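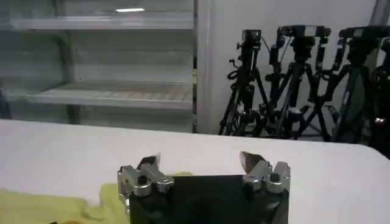
A yellow-green cloth on a white table, with gray metal shelving behind.

T-shirt folding

T-shirt folding is the practice of reducing a T-shirt to a flat, compact shape so that it can be stacked, shelved, filed in a drawer or packed. It is one of the most common household tasks in the world and also a daily job in clothing stores, laundries and print shops. The T-shirt is a wonderfully simple garment, with a body, two short sleeves and a neck opening, and yet it can be folded in a surprising number of ways, each with its own look and its own loyal following.

Shape of the garment

Laid flat, a T-shirt makes the outline of the letter it is named for. The body is close to a rectangle, and almost every folding method begins by getting rid of the parts that stick out from it, namely the sleeves. Once the sleeves are tucked in, the folder has a long rectangle to halve or roll.

Most T-shirts are knitted, usually from cotton or a cotton blend, and knit fabric stretches. This makes the shirt forgiving, but it also means that a side seam can be pulled out of line by a careless tug. Older shirts may have twisted in the wash, so that the side seams no longer run straight down from the armpits. Folders who like a clean result follow the shoulders and the hem on such shirts and ignore the seams altogether.

Work surface

A flat, smooth surface at hip height or a little above suits most people. Beds are popular but soft, and a shirt folded on a mattress tends to pick up ripples from the bedding. A table with a smooth top lets the fabric slide as it is straightened, and a plain pale one makes a bright shirt very easy to see. Rounded corners are helpful too, as knit fabric can catch on sharp ones.

The table should be wide enough for the shirt with its sleeves open. In a shop, it is handy to have the shelving within a step or two, so that finished shirts can go straight to their place.

Straightening

Before any folding, the shirt is shaken once by the shoulders and laid down. The folder then smooths it with open palms, working from the middle toward the sides. Wrinkles near the collar are the most stubborn. The neckband is thicker than the rest of the shirt and it bunches easily, taking the nearest sleeve with it, and a small gather left there at the start will show up as a lump in every later fold.

Whether the shirt lies face up or face down depends on the method. Face down leaves the front on the outside at the end, which is the usual choice when there is a printed design. Face up is common at home for plain shirts.

Common methods

Store fold. The shirt is laid face down. One side is folded in toward the center along a line that starts partway along the shoulder, and the sleeve is turned back so that it lies within the new edge. The other side is treated the same way. The hem is then brought up to the neck in one or two folds and the bundle is turned over. The result is a neat rectangle with the collar centered at the top — the fold seen on display tables everywhere.

Half fold. The shirt is folded lengthwise so that the sleeves lie on top of each other, the sleeves are turned in, and the strip is folded in half or in thirds. It is quick and easy to teach to children, and it leaves a crease down the middle of the chest.

File fold. This starts like the store fold but ends in a smaller, thicker packet that can stand on its edge. A drawer of file-folded shirts can be read like a row of books, and many people who try it become devoted to it.

Pinch fold. The showpiece of the group! One hand pinches the shirt near the shoulder and the other pinches a point halfway down the same line. The first hand crosses over to take the hem as well, the arms uncross, and the shirt is lifted, shaken and laid down on its remaining sleeve. With practice it takes a couple of seconds.

Roll. The sides are folded in and the shirt is rolled from the neck or the hem. Rolled shirts fit well into backpacks and odd corners of a suitcase.
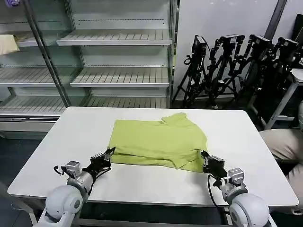

Corners and edges

In all of the flat methods, much of the skill lies in the corners. The folder takes hold of the fabric close to the lower corners and keeps a light, even tension between the two hands while moving the edge. If one hand is slack, its corner droops into a loose fold and the finished rectangle comes out skewed. A straight edge on one side and a wavy one on the other usually means that the tension was uneven, and the cure is to open the last fold, pull gently outward at both corners and lay it down again.

Folding boards, which are flat hinged panels placed under the shirt, take over part of this work. They give every shirt the same width, a real pleasure to look at on a full shelf. A piece of stiff card can be used in the same way and slid out before the last fold.

In shops and laundries

Clothing stores set a house fold, often with a fixed width, so that stacks line up from one end of a shelf to the other. At the Amrani store in Tisbridge the standard stack is 17 shirts, with the folded edge facing the customer and the sizes running from small at the top to large at the bottom. Oana Bratu, who trained staff there, taught new employees the half fold first and moved them to the store fold once their corners were even.

The Wakstead laundry in Vumley folded 2388 T-shirts in one April week, all of them by hand on two long tables. Its longtime floor manager, Souad Farouk, preferred to sort by color before folding, which she found easier on the eyes over a long shift.

Storage and care

Folded shirts keep best in low stacks. Tall piles press hard creases into the shirts at the bottom and tend to lean when one is pulled from the middle. Open shelves give the best view and the easiest reach, while drawers protect against dust and fading. Shirts should be fully dry before they are put away. Those with thick printed designs do better with a roll or a fold that keeps the print flat, as some inks can crack or stick to themselves along a tight crease.

A shirt that has been stored for a long time can be refolded along slightly different lines now and then to keep the creases from setting.

See also: Ironing; Laundry sorting; Packing a suitcase; Folding board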